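Projects > Gesadthorpe > Simulation tools > Meeting minutes

Last updated: January

Review of the Warnen simulation package, trial licence
Minutes of the January meeting, Gesadthorpe

Present: Manikandan Venkataraman (chair), Ewurabena Abugri (minutes), two engineers from the cell design group. Tkachuk, the reseller, joined by telephone for items 3 and 4.

1. Previous minutes
Accepted with one correction. The trial licence covers 27 seats on the site server, not 21 as recorded. The 21 refers to the seats under the existing Jastico contract.

2. Installation and import
Warnen was installed on the two workstations in the design office. Import of our gripper model needed manual repair of the joint limits. E. Abugri reported that the import log gives no line number when a joint is rejected, so each fault had to be found by removing parts in turn. The repaired model is on the shared drive and should be used for all further tests.
Action: E. Abugri to write up the import procedure.

3. Licence terms
Tkachuk confirmed that the trial can be extended once, by 7 weeks, without charge. Seats cannot be moved between sites during the trial. M. Venkataraman asked whether the wrist camera module is part of the base price. It is included for rendering, but export of depth data is charged separately. A written quotation was requested — the figures given by telephone are not to be used in the budget.
Action: Tkachuk to send the quotation before the next meeting.

4. Rendering of the wrist view
The meeting looked at output from the wood-surface test at default settings. Wood grain was judged good enough for our purposes and remains faintly readable inside the shadow. The shadow edge is stepped and saw-toothed where it falls across the lighter wood. The gripper finger shows faceted shading, which was accepted. Tkachuk suggested raising the shadow map resolution. The cost in frame time is not known and must be measured on our own hardware before the setting is changed for everyone.
Action: cell design group to repeat the test at 2 higher shadow settings and record frame time for each.

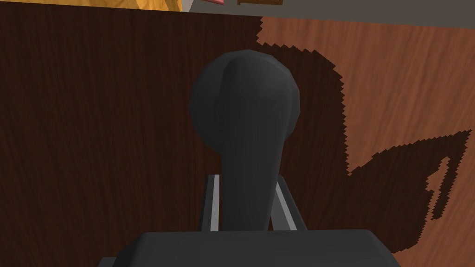
5. Comparison with Jastico
Deferred. The Jastico results were produced with an older gripper model and cannot be set beside the Warnen output. M. Venkataraman asked for the Jastico runs to be repeated with the repaired model, using the same lamp position and the same wood textures. Contact behaviour at the fingertip is to be compared separately from rendering.
Action: M. Venkataraman to reserve server time.

6. Any other business
The render folder is filling up. Test output is to be deleted by its owner once the frame times have been entered in the log.

Next meeting at 10.30, design office, when the quotation has been received.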